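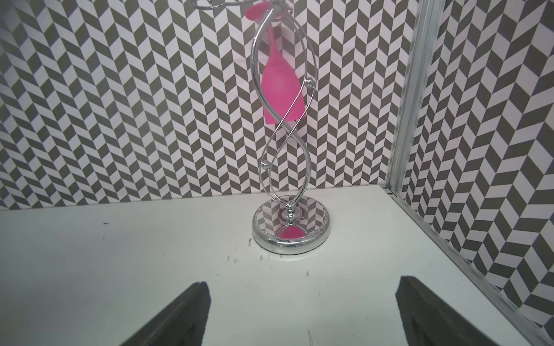
Robots at the Fondport packing room: what people keep asking me

I run the second shift at Triltness, in the room where glassware gets unpacked, hung on stands and boxed again for the shops. We started using the arms in March, and I get the same questions every week, so I'm writing my answers down.

Is anyone losing their job?
No. There were 31 of us before the arms came and there are 31 of us now. Four people moved over to checking and repairs, and they all asked to (I had more hands up than spots!).

What do the arms do all day?
Mostly glass on and off stands. A wine glass hanging upside down by its foot, with twisted chrome rods crossing in front of the bowl, is a fussy thing to reach for, and we gave the arms that job first because it's the one our wrists complained about.

Are they faster than us?
Not even close, on the stands. A good packer at Lunde, our other site, did 246 pieces in a shift last month and the best arm did 184. But the arm doesn't get sore, and it'll keep plodding along through lunch.

Who gets the blame when a glass breaks?
Not you. Breakage at an arm station goes on the station's sheet, and I look at it with the Landa techs on their next visit. Please don't sweep up until the arm is stopped and the light is green.

Do I have to learn programming?
Nope! Training is 30 minutes on the pause button, the reset and how to put a stand back where the arm expects it. If you want more, ask me - there's a longer course and it's paid time.

Can I say no to an arm station?
Yes, for now. Tell me before the rota goes up and I'll put you on hand packing.

Updated 29 August 2024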